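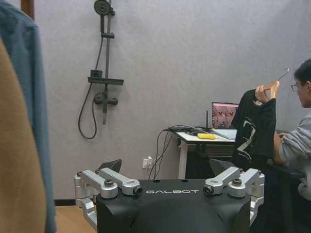

Why hang coats beside the shower at all, one of you asked me under my last thread, does the steam not ruin the wool? It is a fair question and I will try to answer it properly, with more posts than I planned.

The short answer: nobody showers while the clothes are hanging. The rack goes in when the bathroom is free for the day, with the window open, and it goes out again before the evening.

Our flat has no balcony and the laundry is a cupboard with a machine inside. The bathroom has a plain wall, a floor that does not mind drops, and an exhaust fan. For airing winter things I have not found a better place at home.

I do this two times a year. In April, when the coats come out and smell of the storage box, and again in spring, before they go back in.

Some of you wanted to know about steam as a method, hanging a wrinkled jacket in there and running the hot water. I tried it for a whole winter. The jacket became damp and the wrinkles became damp wrinkles. I have a hand steamer now.

About the distance from the tap. I keep the sleeves well away from the mixer. Once I brushed against the lever with my hip while buttoning a cardigan on the hanger, and the cardigan received a very full wash.

Next part is the rack and the hangers, as promised to the person who writes to me always about hangers.

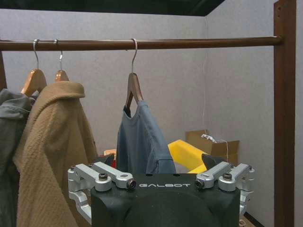
Posted by Grivari, 1 November 2018

Brown wood, a rod and two posts. The name is Drasum and I bought it second-hand, in the 700 mm size. They made a wider one also, but a wider one would not pass our bathroom door without a discussion.

I measured the space where it should stand before I went to collect it, and the space was 653 mm. So the first month it lived in the hallway. Then we moved the towel shelf.

The hangers do not match and I stopped to care about this. The light ones are from Lundgren, the reddish-brown one came with the rack. All are wood. I have nothing against plastic hangers for shirts, but a heavy coat on a thin hanger grows two small horns at the shoulders, and you will wear these horns until winter is over.

The tan coat is the one that needs the most attention. The surface is all little loops and bumps, and it collects everything: hair, crumbs, the fluff of other people's scarves on the tram.

For such a fabric I do not use the sticky roller. It pulls at the loops. I use a soft clothes brush, always downwards, and very light, like you are brushing a sleepy cat. Then I turn up the collar and brush under it too, where the face powder goes.

If a loop is pulled out, please do not cut it. Take a blunt needle and guide it to the inside. My neighbour at the old place cut hers and after some weeks she had a hole as big as a five-cent coin.

The grey-green jacket is easy. Empty the pockets, turn them inside out, shake. From its pockets this season: tissues, a dead lip balm, a parking ticket which I am sure I have paid.

The blue-grey shirt is not a winter thing, I know. It hangs there because I wanted to see if the creases fall out by themselves overnight. They do not. I will iron it.

I leave a gap between the shirt and the heavier things. Air must go somewhere. When I was new at this I pushed everything together to fit more on the rod, and the middle pieces smelled the same as before.

Washing: I wash less than people think. A coat that is only tired gets air and the brush. The collar I clean with a damp cloth and a drop of Jamix in a bowl of cool water, then another cloth with only water. Try it first on the inside of the hem, please, every fabric has its own opinion.

The tan coat goes to the dry cleaner once, before storage. I do it each spring and I complain about the price each spring.

How long to air? One full day for the jacket. For the coat I prefer seven days, a few hours each day, and it goes back to the bedroom in between. Somebody will write that this is too much. Possibly yes. I work from home and I like to carry coats.

Take the clothes out of the plastic from the cleaner on the same day! The plastic is for the way home only. For storing I use cotton covers, and an old pillowcase with a small hole in the seam for the hook works just as well.

On moths, because I see the question already. Brush, wash, close the box tight. Cedar pieces smell lovely and I keep some, but I would not trust them alone with a jumper that has sauce on it.

The knitted jumpers I never hang for long, they become dresses. They lie flat on a towel on the lid of the machine and I turn them over at lunch.

The rod I wipe with a dry cloth before anything goes on. The first time I did not do it, and there was a line of dust inside the fold of a pair of good trousers, exactly at the knee.

Still to do this week: the scarves, the doona covers from the top shelf, and one button on the jacket, for which I have the thread but of course not the button. If you know a place that sells single buttons in the inner north, write it below, I am happy for any address.

Some answers to replies: yes, the rack comes apart, you need only one Allen key. No, I do not know if Drasum still makes this size. The brush was from the market and has no name on it.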